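About Zeron

Company Products Work Surfaces Support Contact

Zeron supplies work surfaces, mats, sorting dishes and small-parts trays for benches where items are laid out by hand, picked up, counted or compared. The company sells to teaching labs, repair shops, inspection rooms and hobby workshops. It does not sell tools, lighting or seating.

The business started with one product, a flat gray mat cut to order. Customers who bought the mat asked what to put on it, and the dish range followed. Both lines are still made to the same drawings, with small revisions to rim height and corner finish.

What we make

Nepia mats. Flat, single-color mats for tabletop use. Stock color is dark gray. Other colors are cut to order with a longer lead time. The surface has a low sheen so that small light-colored parts stay easy to find under overhead lighting. Mats ship rolled and should lie flat on a level surface overnight before use. Curl at the corners after unrolling is normal and is not grounds for return.

Garkton dishes. Shallow round dishes with a raised rim and a flat interior. The rim stops cubes, pins and fasteners from leaving the dish when it is moved. The interior is kept flat to the inside edge of the rim so that a part with square sides will sit level anywhere in the dish. Dishes are sold singly or in sets by color. The bowl-shaped version was dropped from the catalog because square parts tipped in it.

Beltby trays. Rectangular trays with fixed dividers, for storage between jobs. Trays stack when empty or full. They are not intended as a working surface and the base is not textured.

The current catalog lists 375 items, counting each size and color separately. Replacement dishes for discontinued sets are held in stock where possible.

How a surface is laid out

Most questions that reach the support desk concern layout and not the products themselves. The following is the method used at our own benches and printed on the sheet packed with each mat.

Start with the table. A wooden top is acceptable if it is level and the boards are even. Wipe the top and let it dry. Lay the mat with its long side parallel to the long side of the table. Leave a margin of bare table at the far side for anything that has to be fixed to the table itself. Base plates should be mounted on the table and never on the mat. A mat with a plate on one corner will creep under load and the marks on it will no longer agree with the marks on the table.

Tape the edges and corners with masking tape. White tape is preferred on dark gray because a lifted edge shows at once. Press the tape down over both the mat and the table. Two strips crossed at a corner hold better than one long strip and can serve as a reference point when the mat has to be lifted and put back.

Place the dish last. Keep it clear of the tape. Put the part in the dish, and leave the rest of the mat open until the job needs it.

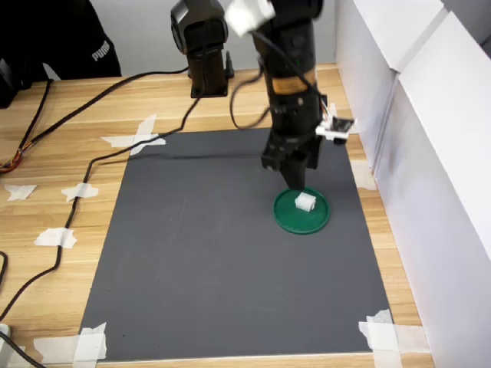
Dark gray mat taped to a wood tabletop, with a green dish and a white cube.

A single dish and a single part is the usual starting layout. Additional dishes are brought in one at a time. Where two or more dishes are in use, give each a different color and note the colors on the job sheet. Green is the most frequently ordered dish color, followed by blue.

Contrast is worth checking before an order is placed. A white part is easy to see against green or gray. A black part on a dark gray mat is not, and for that combination we suggest a light dish or a custom mat. The order desk will send color chips at no charge.

Materials and testing

Each batch of mats is checked for thickness, flatness and edge squareness before it is cut. Dishes are checked for rock on a flat plate. A dish that rocks is scrapped. Rim height is measured at 2 points on each dish sampled.

Tape adhesion is tested on the mat surface and on finished wood. Test strips are pulled by hand after a set interval and the mat is examined for residue. We do not supply tape and do not recommend a brand. Low-tack and standard masking tapes have both passed. Cloth tapes leave residue on the mat and should be avoided.

Test sheets are kept for every batch and can be requested with the batch number, which is stamped on the carton label.

Facilities

Cutting, checking and packing are done in one building. The bench room is 700 square feet and is used for testing layouts before they go on the instruction sheet. Customers may book the bench room to try a layout with their own parts. Bring the parts. Mats, dishes and tape are provided.

The company has 43 employees across cutting, molding, inspection, packing and the order desk. Inspection staff rotate through the support desk, so calls on fit and layout are taken by people who handle the products.

Orders and lead times

Stock sizes ship from the warehouse. Custom mats are cut after the drawing is approved in writing. Dimensions should be given in inches, to the nearest eighth, with the long side first. Dish colors outside the stock range are run in batches, and the next batch is planned for December.

Mats that have been taped down cannot be returned unless faulty. Dishes and trays may be returned unused in the original carton.

Page last revised 2025-11-12

Company Terms of Sale Returns Test Sheet Requests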